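Memory module

A memory module is the little circuit board that holds a computer's working memory. I've been swapping them since 2000, and I still think it's the friendliest job in the whole case! They stand upright in long slots on the motherboard, usually close to the processor. 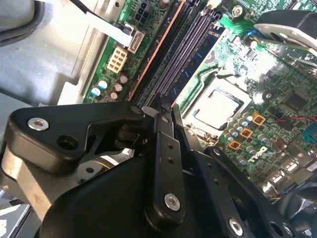

Fitting

Lay the tower on its side with the panel off, so the board faces up and you aren't fighting gravity. Open the latch, line up the notch and press down evenly – it takes more of a push than you'd expect.

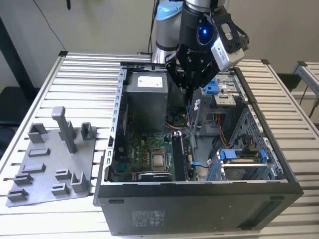 Drive cages and loose wires can get in the way of your knuckles, so I tuck the cables aside first. My friend Kumudini Ekanayake does hers last and swears at them.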